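Sihan Wei on Buying Stone, Selling Stone and Living With It

Sihan Wei started at the Raltbridge stone yard sweeping the saw room on Saturdays. She now runs the sales floor and does most of the home visits, and she has been doing that for 14 years. We met at the yard before opening, at a desk pushed up against the slab racks, with a forklift going in and out behind us.

She grew up in Padilla, two hours south, where her parents had a dry cleaning shop. Stone was not the plan. She studied bookkeeping, and the yard needed someone who could do invoices.

"They put me in the office and I kept walking out of it," she said. "A truck would come in and I'd want to see what was on it. After a year the owner said I might as well talk to the customers, as I was already out there."

The yard keeps 221 slabs in stock at the moment, most of them granite and quartzite, with a smaller group of marbles along the back wall. Wei knows which ones have been there too long. A green granite near the door has been on the rack since before she was promoted. She has cut the price twice.

What people ask for has changed. When she began, nearly every kitchen was speckled beige granite. After that came a long run of white. Since last May she has had more requests for brown and other dark stones than in the years before it put together.

"People saw white in every house they looked at," she said. "Then they come in here and stand in front of something brown with a lot of movement in it and they stay there. They bring the husband back, or the sister. I don't push it. Dark marble is a harder stone to own in some ways and I tell them that first."

Her warnings are the same ones she gives for any marble. Lemon juice and vinegar will etch a polished surface, and on a dark stone the dull ring shows more clearly than it would on a pale one. Dust and crumbs show too. She asks customers how they cook and who else uses the kitchen.

"One man told me he makes pickles every week," she said. "I walked him over to the granite."

She is also firm about samples. The yard hands out small squares, but she does not let anyone order a heavily veined stone from one. A sample may have one line across it or none at all, and the slab may have a vein as long as a person. Customers come in, look at the whole slab, and mark with tape where the sink and the stove will go.

"You have to decide where the veins land," she said. "Do you want the big one running through the sink, where you'll lose half of it? Or out in the open, where you eat? That conversation can take an hour. It should."

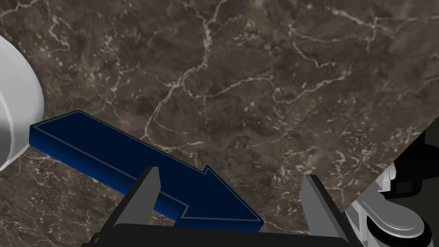

The workshop side

The cutting is done by Iolanda Falcão, who came to Raltbridge from a monument shop and still does lettering for friends. She joined us for the second half of the conversation with a cup of coffee and her ear protection around her neck.

Falcão looks at a slab differently. She wants to know where it is weak. Some veins are sound and some are closer to a mended crack, and she runs a fingernail across them before she agrees to a layout.

"Sihan sells them the pretty part and I have to cut it," she said. Wei did not argue with this.

Most slabs arrive with a mesh backing and resin in the surface. Falcão likes to leave wide margins at sink cutouts, and she has refused jobs where the remaining strip would have been too thin. A large island top can weigh over 300 pounds, and she has seen one snap while being carried flat through a front door.

"Carry it on edge," she said. "Always on edge. I say it to every new person and I say it again at the truck."

Care at home

Both women think people buy too many products. Wei suggests warm water, a soft cloth and a small amount of dish soap, then a dry towel. The yard uses a sealer called Jostari and includes the first coat in the price. She tells customers to put a few drops of water on the counter now and then. If the drops soak in and leave a dark spot, it is time to seal again.

For etching, the yard will send someone out to repolish. The visit costs $60 within town. Falcão does these herself when she can, mostly because she likes seeing how the tops have worn.

"People apologize to me for the marks," she said. "It's a kitchen. They cooked in it."

Wei's own counters in her apartment are laminate, and came with the place. She has had a piece of gray quartzite set aside at the back of the yard for two years – an offcut from a hotel job at Meltasura – and plans to put it in when she buys a house. Falcão has already measured it.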